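**What should I ask at a robot open day, and is it useful to bring my own clothes?**

posted by **Undedier**, May 14, 2022

Hello all. In September I will visit the open day of a small automation company, Giverard. They work on robots which fold and sort clothes. I manage a laundry service for two guest houses, so for me it is a practical visit and I don't go only for curiosity.

The invitation says that visitors can try the hand gripper by themselves and that the demonstration takes 10 minutes for each group. It says also "guests may bring garments." I don't understand if this is serious or only a polite sentence. Should I bring something difficult? And which questions are good to ask, if I am not an engineer? Last year I visited another company and I came home with a pen and a folder, and I had learned nothing.

Thank you in advance. Please excuse my English.

---

**Skadodow**

Bring whatever, they will be happy. Ask the price first. If they don't want to say the price, it isn't ready to buy. Also eat before, the coffee there is bad.

---

**Benvinda Carvalho**

I was at the spring open day of the same company, so I can answer with more detail. English is my third language too, so we will understand each other.

Yes, bring garments. The sentence is serious. I brought one fleece jacket and one pair of sport trousers with a zipper. The staff put them together with their own pieces and everybody could try. You hold the gripper by hand, you close the fingers on the cloth, and you move it as you would like the robot to move. Later the recordings are used for teaching the arm. A woman from the company told us they had 1421 recordings of folding at that time, and that they wanted many more with dark clothes.

The work isn't done on a clean laboratory table. They use an ordinary bed with a quilt, and the folded things lie on it between the printed flowers.

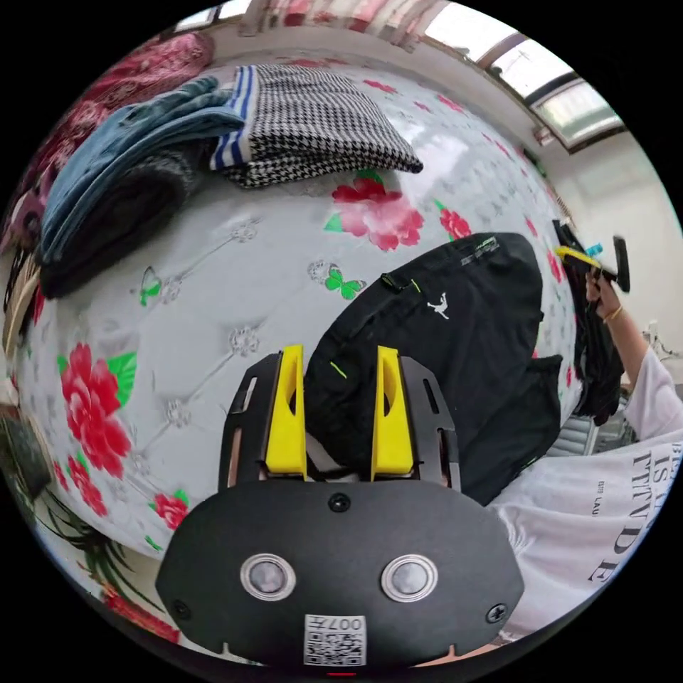

My advice is to take dark clothes with a zipper or a thick seam, and not your best ones. Light cotton towels are too easy and you will not see any problem. When I tried with a thin shirt, I took two layers at once and had to start again. This was the most useful moment of the visit for me, and I would ask to repeat such a mistake in front of the engineer.

The questions I would ask:

- How long does the arm need for one pair of trousers, from the pile to the stack?
- What does it do when it drops a piece?
- Who repairs the fingers, and how many days do you wait for a new pair?
- Can you see the arm work with a garment it has never met?

About the price, I did ask. They said around 900 per month for rent, without the table, but please check it again, it can be changed now.

---

**Górecki**

I agree with Benvinda, except for one point. Towels are most of the work in a guest house, so you should bring one anyway. A large one, and washed many times, as yours probably are. I want to know if it can make the corners meet. If you go, please write here what they answered about dropped pieces.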